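Handheld gripper build, finger pads and marker questions

Home and Shared Workshop Builds > Grippers and Arms
Page 1 of 1

floltos_nadine
Hello all! Long-time reader, first build thread. I've been making a pair of hand-held grippers at the shared workshop in Floltosville, the sort you hold yourself with a camera on top, so you can record how you pick things up and later teach an arm to do the same. Printed body, jointed fingers, soft black pads with a fine mesh face. I'm calling the project Niskanen and I'm having a ridiculous amount of fun with it.

Body shell is on version 6 now. The first few were far too boxy and my wrist hated them. The present one curves over the knuckles and I can hold it for a good half hour before I want a cup of tea.

Two things I'd love opinions on: pad shape (I've gone for a V, wide at the top and narrowing down) and where to put the square marker on the finger.

Nadine Azar

pegboard_pete
Lovely stuff. What's the mesh stuck on with? I used contact glue on mine and it peeled at the corners within a week.

floltos_nadine
Thin double-sided tape first, then a raised rim printed round the pad so the edge of the mesh tucks under it. Fiddly, and I swore a lot, but it has held since July.

ohm_sweet_ohm
I'm going to disagree on the V. Flat pads are easier to print, easier to replace and you know exactly where the contact is. With a V you get lovely grip on round things and then you try to pick up a playing card and it just folds.

floltos_nadine
Fair about the card! But I mostly want mugs, bottles, cutlery, that sort of thing, and round handles sit in the V beautifully. I might do a flat insert that clips in. Pictures from the workshop, marker on the finger in both: 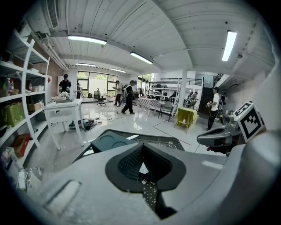
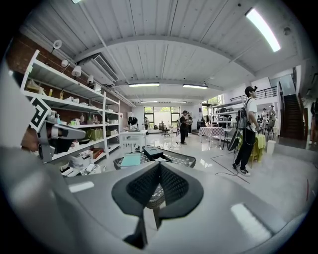 tinmouse
What is the square marker on the finger for?

floltos_nadine
It lets the camera work out how far open the gripper is. The software knows the real size of the square, finds it in every picture and gets the finger position from that, so you don't need a sensor or any wiring in the finger.

tinmouse
Oh that's clever. I'd assumed there was a little encoder hiding in there.

ohm_sweet_ohm
An encoder would be better though. Markers are fine until a sleeve gets across them or a ceiling light bounces off the print, and then you've got a gap in your recording. A magnet and a hall sensor costs next to nothing.

Mernix
Depends what you're after. I've done both. The encoder gives you cleaner numbers but then you've got a board, a battery, a cable running down the handle and a clock that doesn't agree with the camera's clock. I lost most of a winter to that last one. With the marker everything comes out of the same video. Print it on matt paper and you lose most of the glare problem.

ohm_sweet_ohm
I'll give you the clock thing. Still wouldn't trust it for anything fine.

floltos_nadine
I did a test before I settled on it! Opened and closed the finger 100 times with a ruler taped alongside and the marker went missing in 6 of them, all when it was nearly shut and tilted away from the lens. So I'm going to angle the mount inwards a touch and try again. Not perfect, but I can live with it for mugs.

Mernix
That sounds like the same fault I had. Leave a decent white border round the pattern as well. I trimmed mine right to the black to save space and detection went to bits.

pegboard_pete
How many recordings are you hoping for? And are you using both hands?

floltos_nadine
Both hands, one gripper in each, though the left one is a pain to keep steady because I'm very right-handed. The goal is 2000 short clips before I even look at training anything. I have 41 that I'd call good. Long way to go!

pegboard_pete
41 is 41 more than me.

Fiditz
Could you share the files for the shell? I'd like to try it with a shorter handle, my hands are small and the usual designs all seem to be made for giants.

floltos_nadine
Yes, will do, give me a few evenings to tidy them. The finger joint is still one big lump that needs splitting up, and the pad slot is too tight if your printer runs a bit fat. Do send me your shorter handle if you get it working, I'd like one for my niece.

ohm_sweet_ohm
Post the pad separately if you can. I'll draw up a flat one to the same fitting and we can compare them on mugs and on cards.

floltos_nadine
Deal! Pad file first then, and the shell after that.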